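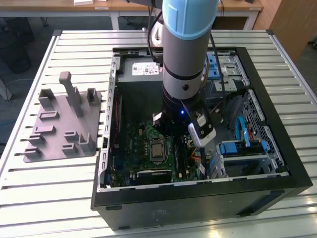 Figure 3. The desktop station: tower on its side on the slatted worktable, arm above the open case, fixture plate to the left.

4.2 Bench work on desktop computers

The laundry and kitchen chores in Section 4.1 were picked for how often people do them. The desktop task was picked for a different reason. Small repair shops and refurbishers handle used office computers in large numbers, the work is paid by the unit, and margins are thin. When we spoke with staff at Grodcombe, a refurbisher that takes in 1,000 machines in a normal month, the first thing they asked was whether an arm could do any part of the teardown without a person standing next to it. This section tries to answer that for one narrow piece of the job.

We split the teardown into steps the way the Grodcombe bench sheet does: open the side panel, unplug power and data cables, remove memory, remove drives, remove the graphics card, remove the cooler, release and lift the processor. Removal of the side panel was left out of the study and done by hand. So was the cooler, which was taken off before any trial involving the processor. The case always lies on its side, open side up, so that the arm can reach down into it.

Parts that come out of the case are meant to go to fixed places on a 3D-printed plate beside it. Lahcen Mahrous designed the plate after early runs in which the arm set parts down on the bare slats of the table and could not pick them up again the same way. The raised blocks and holders hold a part in a known position. We expect a real shop would want trays it already owns, and we count the plate as a help given to the machine when we compare it with a person.

Each step was tried 200 times, spread across 17 towers bought from Brirberg as mixed used stock. The towers were not cleaned or sorted. Cable lengths, latch styles and drive cage layouts differ from one to the next, and we kept those differences on purpose. A trial counted as a success only if the part ended up in its place on the plate and a technician found no damage afterward. Baoshan Du did the damage checks and did not know which control method had been used.

Two ways of running the arm were compared. In the first, an operator drove it remotely. In the second, a policy trained on the operator's runs drove it alone. Niloufar Babaei and Adel El Sherbiny shared the operator work. A person working by hand at the same table, with the same plate, gave us the reference times.

The drives with plastic latches were the easiest parts for both methods. The latch is large, it gives a clear motion when it opens, and a small error in approach does little harm. Memory was harder. Each slot has to be freed at its ends, and the slots stand close enough together that the finger meant for one can press on the next. The operators learned to come in at a slant. The policy picked up the slant from their runs but not always the right moment to use it, and on towers with an unusual slot position it often pressed on the board. 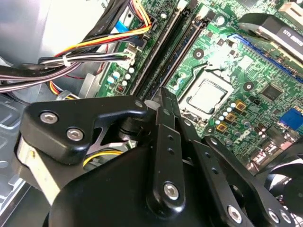

Reach inside the case was a larger problem than grip. The gripper is wide compared with the space between the power wiring and the middle of the board, and most of our failed processor trials began with contact well away from the processor. The back of the gripper would meet a cable bundle, the bundle would push back, and the tip would arrive off target. A human hand does this too, but a person feels the wires and moves them aside without stopping. Our operators had no touch feedback and had to notice the problem by eye. Since the gripper itself hides a good part of the board in the wrist view, they leaned on the fixed camera for the approach and went back to the wrist view for the last short distance.

Bright reflections on the metal top of the processor gave the policy further trouble. Under the lamp we used at first, the edges of the socket frame were hard to tell apart from the glare. Moving the lamp helped. We did not retrain on the new lighting, and the results in Table 6 are from the second lamp position only.

Loose cables remain the step we would not hand over. The policy could pull a data cable straight out when the connector was in plain view. It could not follow a cable back under a bundle to find where it ended, and it had no good answer when one cable lay across another. Naima Kabbaj went through the recordings of these failures and sorted them by cause, and cables hiding the target were the most common entry by a wide margin. The Ashour group reports a similar pattern for wire harness work, although their parts are new and laid out in a fixed order.

On time, the person at the table was faster at every step, under either control method. Speed may matter less to a shop that can leave the arm running after closing, but that only holds if failures are rare and do no damage. A bent socket pin costs more than the minutes saved on the rest of the machine. For this reason we scored the processor step under a stricter rule, with 3 damaged boards in total as the point at which testing would stop.

Our reading is that drive removal is close to being ready for use in a shop, memory removal is not far behind on familiar towers, and the remaining steps still need a person. The control code used for this station is part of the Grunaneo package, and the bench sheet is reproduced in Appendix C. Section 4.3 reports the same measures for reassembly, where the order of steps is reversed and alignment matters more.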